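We use cookies to improve your experience. By continuing you accept our cookie policy. OK

Thread · April 29, 2018

Read the new paper on "digital folk belief" in the Plandano forums over the weekend. I have questions. 1/11

The claim: members share a living ritual tradition of good-luck posts, passed from old users to new ones. Big if true. The evidence is 21 interviews. 2/11

All 21 people answered a call pinned at the top of the forum. So we have the views of people who read pinned posts and like talking to researchers. I've been that person. We are not typical. 3/11

The survey looks better at first. It went out to 1000 accounts and 615 came back, a response rate I would kill for. Then you get to the appendix and see that the wording was "Do you take part in forum traditions?" Who says no to that? 4/11

Also, "tradition" here means something started in December. The paper calls it "inherited." From whom? The people who were there in November? 5/11

💬 14 🔁 9 ♥ 52

I don't doubt that the authors spent real time there. The field notes on the Duvby offshoot are good, especially the part where two moderators argue over whether a post "counts" if it has been edited. I wanted thirty more pages of that. 6/11

What I got was a theory chapter that would fit any group of people who type at each other. Swap Plandano for a knitting list and you wouldn't have to change a sentence. 7/11

And three months is short. I did three months on my first online project and came out sure I had found a subculture. I had found a group chat. 8/11

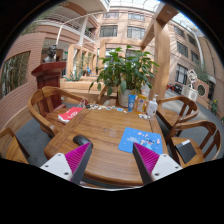 Jatoi replied that length of stay is the wrong thing to pick on, and that plenty of people sit in a forum for years and only ever hear from the same four regulars. 9/11

Fair point, and I'll take some of it. But a long stay at least gives you a chance to see someone quit. There isn't one ex-member in this paper. If the ritual matters so much, I want to hear from the people who got bored of it. 10/11

The Didwood archive has the old threads going back to the start, deleted accounts included, and it isn't cited once. I'd begin there before calling anything inherited. 11/11

💬 31 🔁 17 ♥ 88

Share this thread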